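Stripping an old Dell for parts, what's worth keeping?

gorko_pete
Got an old Dell tower from my uncle's office in Rekimville and I've been taking it apart on its side. Side panel is off. Before I go any further, what do you all keep out of these? I was going to toss the power supply and save the rest. Pics below, opened up on the bench and then closer in.

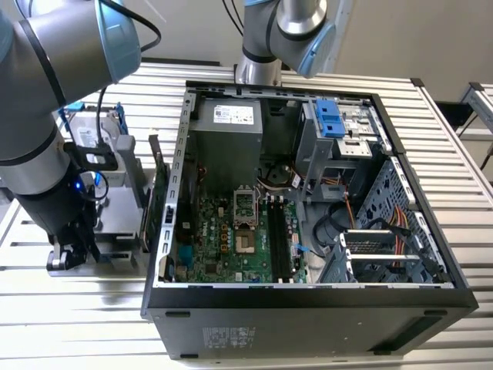
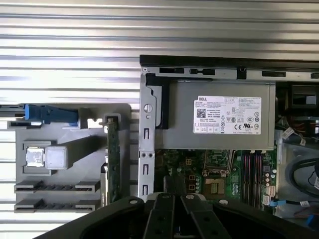

power supply label 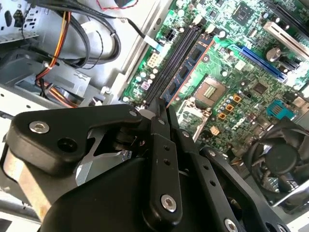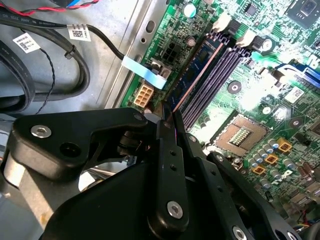
Re: what's worth keeping?

Fladulum
Nooo, don't toss the power supply! Test it first. Dell used odd connectors on some of these so it might only suit another Dell, but somebody will want it. And PLEASE cover that bare CPU socket. I bent 3 pins on one with my sleeve and it took me a whole evening with a needle to get them straight.

amin_8
Disagree on the PSU. Old supplies are a gamble and postage eats whatever you'd get for it. I sold 9 last January and barely covered the boxes. Drive and memory, yes. The board, maybe, if the socket is clean.

Fladulum
You sold them too cheap, Amin :)

gorko_pete
Ok, keeping it for now. What about the drive? It's still in its gray tray.

Narayanan Kaimal
Leave it in the tray, they're a pain to find on their own. Wipe the drive before it goes anywhere (office machine, you never know what's on there). Also, take pictures of the cables before you unplug any more of them. I skipped that once and regretted it for a week.

amin_8
Seconding the wipe.

Contact us | Forum rules | Copyright Rekimville Tinkerers Board | Back to top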